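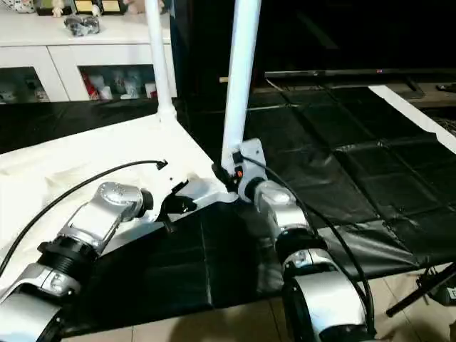 Peltance Questions Grivbridge Claims on Folding Stands

31 Aug 2019
By Kendra Carrier

Display supplier Peltance today asked rival Grivbridge to publish the tests behind its "lifetime" promise for folding stands. Grivbridge says its Tetance line lasts 731 setups.
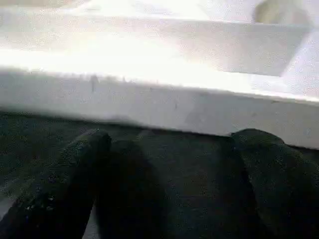

Peltance has its doubts. It bought 2 of the stands in February, and one hinge went slack after 406.

"Lifetime of what?" asked Ismael Furtado, product lead at Peltance. "Show us the numbers."

Peltance promises 500 setups for its own stands and will post its logs.

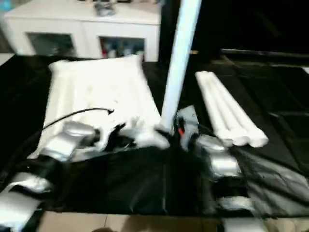

A white pole and a white pad on black covering.

Comments

Li: So who checks Peltance's logs?

tradeshow_mom: Mine broke at the second show. Different brand.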